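About Us

Welcome, and thank you for stopping by! Kenodum is a small software company. We write the part of a robot that most people never get to look at: the code that takes in what its cameras are seeing, decides what to do about it, and tells the fingers where to go. We don't build arms or motors, and we are happy to leave that to the people who love doing it (we have met a good many of them, and they are a patient bunch).

The company started in December, in one rented room above a bicycle shop in Pavdale, with 2 desks and a planning library that could do one thing well, and that was to find a path around a coffee mug. From there it grew, slowly and with a fair amount of rewriting, into the three products we look after today.

Husell is our perception package. It finds the edges of things, works out which way they are leaning, and passes along how sure it is, so that the rest of the system can slow down when the answer is shaky. Melnyk is the planner, and it picks a grasp and a route and keeps revising both as new views come in. Then there is our tooling, a plain set of programs for sorting, replaying and labeling recordings, which we first wrote for ourselves and which customers kept asking to borrow until we gave in and wrote a manual for it.

Much of our attention these days goes to dishes and kitchen counters.

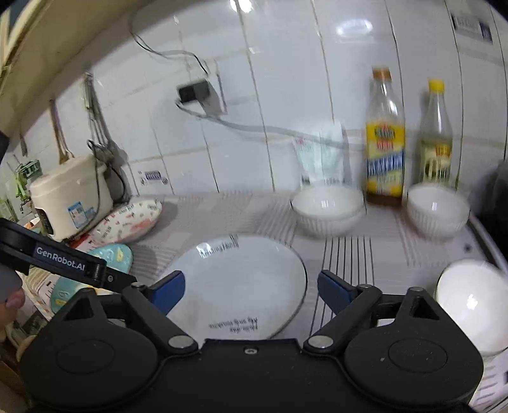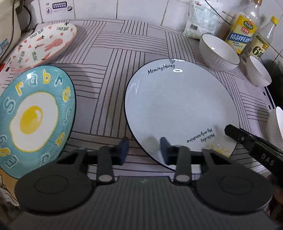 Plates are harder than they sound. A rim is thin, a glaze throws back the light, and the pattern on a plate can fool a program into finding an edge where there is only paint. So we keep a library of about 2000 short recordings of tableware, and every new version of Husell has to get through the whole set before it goes out to anyone. When a version does worse on even one group of recordings, we hold it back and go looking for the reason. This has made us late more than once — we would still sooner be late.

Our customers are mostly research labs and small equipment makers, along with a couple of community colleges that use Melnyk in their evening classes. We read every message that comes in, and whoever wrote the code in question is the person who will write back to you. Please do include your log files!

If you are ever near Pavdale, you are very welcome to come up and see us. Visits last 30 minutes on paper and usually a good deal longer. The stairs are steep, and the door sticks a little, so give it a push.

Page last updated 2021-03-31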